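Home | Trips | Workshops | Letters | About
Last updated: August

An afternoon at the Bekgate piano works

I have wanted to get inside the Bekgate works ever since I bought a battered upright with their name on the fallboard and spent a winter trying to make the low B flat stop buzzing. They open the doors once each summer. This year I finally got a place, and I was standing at the gate by 11 in the morning with a sandwich in my bag and far too many questions written on the back of an envelope.

The first thing is the smell. Spruce and hide glue, and under that something like warm wool, which comes from the felt store. Our group was taken round by Danilo Magbanua, who has been stringing pianos there for 26 years and talks about wire the way other people talk about their grandchildren. We started in the timber shed. The spruce for the soundboards sits in racks with little sticks between the planks so the air can move, and each stack has a chalk mark for the month it came in. Danilo knocked on two planks, one after the other, and the second one rang! It really did, like a low bell a long way off. He put the first one back without a word and I felt a bit sorry for it.

Next came the rim room, my favorite by a mile. Long strips of maple are spread with glue and bent all at once around a form the shape of a grand piano, and then clamped. We didn't get to watch a bending (they do those before 7, when the room is cool) but a rim from that morning was still in its clamps, and you could walk all the way around it and smell the glue. I asked what happens if one clamp is left loose. "You hear it in 15 years," said the man with the glue pot, and went back to wiping his brush.

After that, the plates. Bekgate doesn't cast its own iron and hasn't for a long time; the plates arrive from Hovland, rough and gray, and are filed and sprayed gold on site. I'd always assumed the gold was some sort of tradition with a story behind it. Danilo said people like gold. Fair enough.

Stringing is loud and fast and I could have stayed there all day. Three turns of wire around the tuning pin, then the pin is driven into the block, then on to the next one. The bass strings are wound with copper on a machine called the Vistik, a beautiful old green thing with a foot pedal and a leather belt. The woman running it let a boy in our group press the pedal, and he got a string of his own to take home, coiled up in a paper bag. I was jealous.

Lunch was soup in the canteen, very good soup, at long tables beneath a row of portraits of former foremen. Then we moved on to the action department, which is all small parts and good lamps. Hammers, shanks, flanges, tiny red bushings. The work goes on at waist-high benches, and nearly all of it is in the fingers.
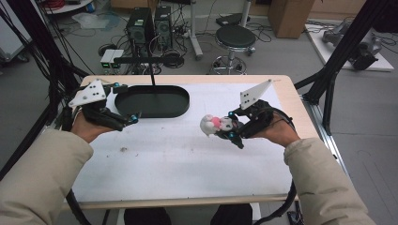
Regulation was the part people argued over on the walk to the last room. I thought the new Bekgate upright had a lovely light touch, quick and even right up to the top. Skullell disagreed: the touch was too light for anyone who had learned on an old one, the repetition in the middle octaves was better in the 32 series, and the dampers lifted too early for slow music. I went back and tried some slow music. The dampers do lift a little early. I still like it.

The day finished in the voicing room, where a finished grand stood with its lid up and we each got a couple of minutes. I played the only thing I can play from memory, badly, and the bass filled the whole room. The technician listened, pushed a needle into one hammer, and asked me to play it again. One note had gone softer and rounder. Same key, same string!

If you go, wear flat shoes, as the stairs to the felt store are steep. The parking lot at the front fills early, but the bus stops across the road. Places are given out by postcard, and the address is on the board by the gate. I've already bought my stamp for next summer.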